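Print this article | E-mail to a friend

Search this site Enter keywords Go

3.2 Small figurines as sorting material

The toy figurines were the part of the Skurunside collection we most looked forward to, and they did not let us down. The collection came to us from Samuel, a toy library that had closed the previous November, and it held 600 pieces in all. Most were building bricks, wheels and odd bits of train track. The figurines made up a much smaller share, yet they raised nearly all of the interesting questions about how a mixed box of toys should be tidied.

Bricks can be sorted by size or colour and few people will argue. A figurine is a richer thing altogether - it has clothes, a hat, hands and feet, and each of these can pull it towards a different tray. Figure 2 shows a piece that we came to enjoy a great deal. Going by its hat it belongs with the pink toys, going by its dress it belongs with the blue or green ones, and a sorter who cares mainly about what a toy is for will put it with the dolls.
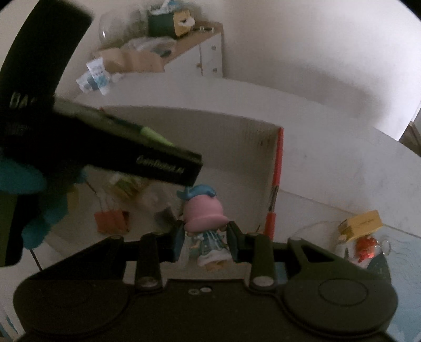 Figure 2. Toy figurine with a pink brimmed hat, a curled blue ornament on top and a blue-green dress with a ruffled white hem.

We therefore gave colour a lower place in our scheme than we had first planned. Under the revised rules a sorter asks whether the toy stands for a person, an animal or a thing, and only then looks at the main colour of the largest part. For the piece in Figure 2 we took the dress as the largest part and left the hat out of it. Shaikh argued for a separate "hats" tray, and we tried it with great pleasure for 30 boxes, but it filled up with pieces that had little else in common.

Small projecting parts also matter for storage. Hands, brims and curled ornaments catch on one another in a deep box, so we moved all figurines into shallow Anonitz trays, laid flat in a single layer. Finding a named piece then became a real delight - the whole tray can be read at a glance. Section 3.3 turns to the animals, where tails gave us a similar puzzle.

Print this article | E-mail to a friend

Related items
Tosto: a plain guide to labelling trays
Sobia Shaikh on mixed boxes and how to empty them
Train track, wheels and other loose ends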